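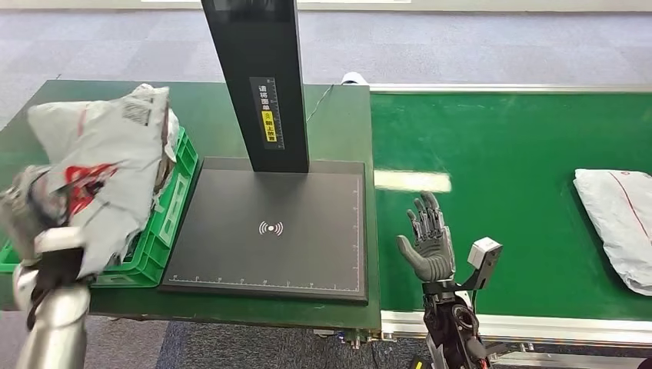

Parcel Station Rules — Frequently Asked Questions

Which way up does the label go?
Facing up, always. If the arm sets a bag down label side down, it has to turn it over before the scan.

Can two bags go on the pad together?
No. One at a time, and the last one must be on the belt first.

What if a bag won't scan?
The arm gets 2 tries. After that the bag goes back in the crate and an operator keys it in.

May I reach into the crate while the arms are on?
No. Press stop, wait for both arms to settle, then reach in. This applies at the Plodov and Wudow sites alike.

How full can a crate be?
Up to 17 soft mailers. Boxes go to the Flikton line.

Do crumpled bags need to be flattened first?
Only if the crease runs across the barcode.

How often are the grippers checked?
Every 400 picks, and at the start of each shift — look for worn straps and loose fingers.

Who can change the arm speed?
Shift leads only. Write the change in the station log before restarting.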